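Ivport Fruit Table Comes Back to Gatine Hall With a Longer Season
November
By the Trikville Fruit Table

TRIKVILLE – I've been wanting to share this one for weeks! Starting Wednesday, the Trikville Fruit Table is back at Gatine Hall in Ivport, and this time we're staying put right through the citrus months.

If you haven't been before, it's very simple. We put fruit out on tables, you walk around with a bag, and you pay one price for whatever mix you like. Last winter we ran for just 29 days and I heard about it every time I went to the post office (people were not happy when we packed up). So this year it's 63 days, and the doors stay open until 7 in the evening for anybody coming straight from work.

Van Acker, the family grocer on the Ivport road, is supplying the oranges and tangerines again. They're also bringing in mangoes, which we've never had before December, and I'm a little too excited about that. Green ones are fine to buy, by the way. Leave them on the counter and give them a gentle squeeze every day or so.

I get asked a lot how to keep a mixed bowl going at home, and my answer is always to skip the deep bowl. Use a shallow plate, spread things out, and put the fruit you want eaten first right at the front. My own kitchen table looks like this most of the winter:
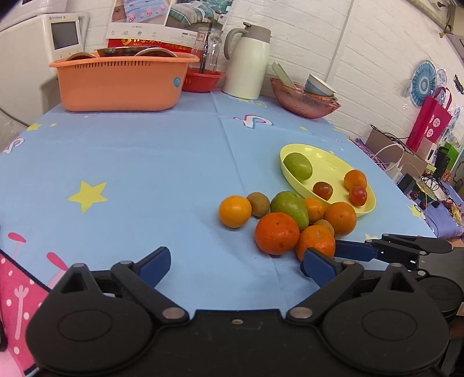

Oranges, tangerines and a mango on a light blue printed tablecloth, with a pale yellow plate behind them.

A mixed bag is $9, and the first 90 households through the door get a recipe card with my marmalade on it. It makes roughly 40 ounces, so have your jars ready! There's no sign-up and no membership. Bring your own bag if you can, and come early if you're after the small tangerines, which always go before lunch.

Parking is behind the hall, and the side door has the ramp. We'll be closed on Sundays.

Contact: Trikville Fruit Table, Gatine Hall, Ivport | © Trikville Fruit Table. All rights reserved. | Back to top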